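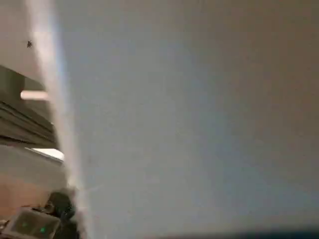

**WELLTON** – A robot arm in a small workshop in Wellton is learning to handle cloth, and it has 701 practice runs behind it already!

The Huratura project wants 3000 of them by September. Each run is one short attempt at a job most of us do half asleep: pick up a piece of fabric, move it, put it down. A person guides the arm through the whole thing while it records the camera view from its own wrist, along with every small movement of the joints. Later, a learning program goes through the pile and tries to work out how the next attempt should go.

"Cloth is wonderful because it never sits the same way twice," said Ilona Szénási, who leads the project. "You can teach an arm to pick up a block in an afternoon. A sweater is a whole different animal."

The wrist view is the part that surprises visitors. Anyone expecting a neat overhead shot of a table gets something much closer in, often with one of the gripper's own fingers filling most of the picture. Szénási's team is delighted with it – at that range the program gets to see the fabric right where the finger meets it, folds and all.
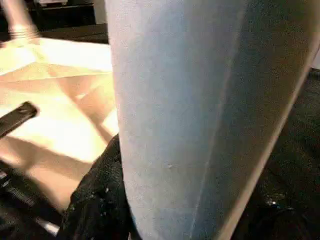

*Page last changed: 2020-02-05*

Dark fabric has turned out to be the hardest to learn from, so the team is giving it extra time. Of the runs recorded to date, 131 use black cloth, and Hélder Calado would like to see that number double before spring. He does much of the guiding himself and says a good run takes a light touch and plenty of patience.

"You start to feel it in your own fingers," Calado said. "I went home and folded towels for an hour, just paying attention to what my hands were up to."

Failed attempts stay in the collection too. A dropped sleeve or a missed grab gets a label and goes in with the rest, and the program learns from both kinds.

Rhonda Charbonneau checks the labels. She has gone through 622 runs so far, most of them twice, and keeps a running list of favorites (a very stubborn scarf is at the top).

The group plans to share the full set with schools and hobby builders at no charge once the last run is checked. People in Wellton who would like to try guiding the arm can sign up at the workshop door, and no experience is needed. Sessions last half an hour, and first-timers get a few practice grabs before recording starts.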